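3.2 Collection in homes

Demonstrations for the garment tasks were recorded with the Rilska hand-held gripper, which carries its own wide-angle camera and needs no robot on site. Operators worked in bedrooms as they found them, and furniture was not moved. A session ended after 100 demonstrations or when the operator chose to stop. In total we kept 1165 demonstrations and discarded 326, mostly for lost tracking near windows.

The camera sits behind the fingers, so both fingertips and the room beyond them stay in view (Figure 2). This matters for hanging clothes, where the policy has to judge the distance to a garment before the fingers reach it.

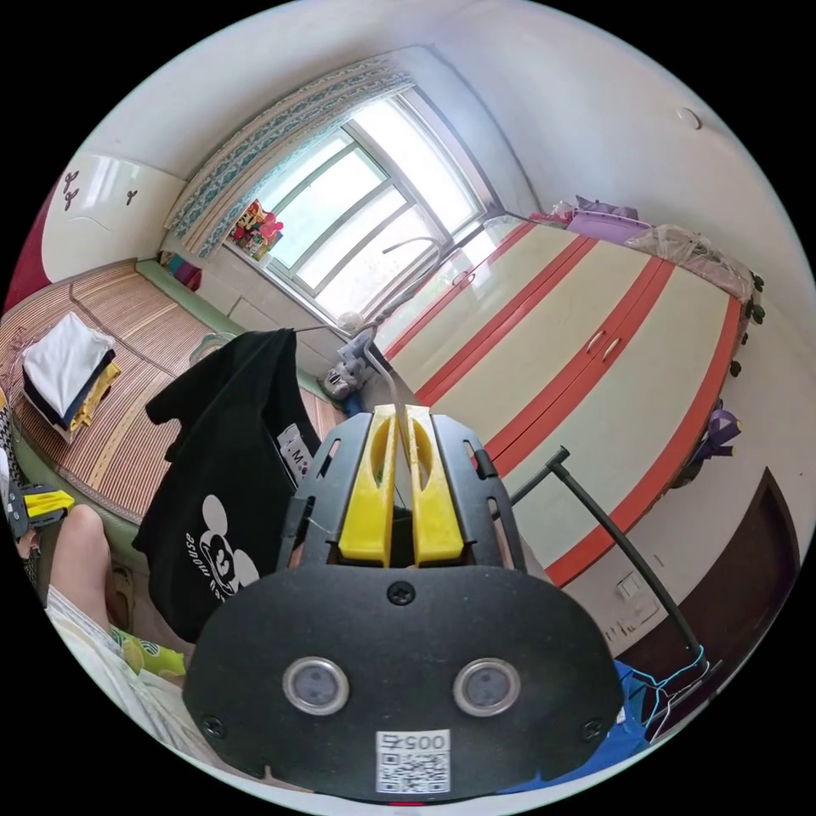
Figure 2. View from the gripper in a bedroom, with a black T-shirt on a hanger to the left of the two yellow fingers and a wardrobe on the right.

3.3 Filtering and alignment

Each recording was trimmed to start 5 frames before the first finger movement. Camera poses were then estimated offline with Pliladix, using the fixed parts of the room as reference. The gripper's own body takes up a large share of the lower view and was masked out at this stage – without the mask, the estimated path often drifted towards zero motion. The mask was removed again for training, as the policy needs to see the fingers.

Recordings that passed both steps were added to the Alaoui split. The remaining ones were not used in any result reported in Section 4.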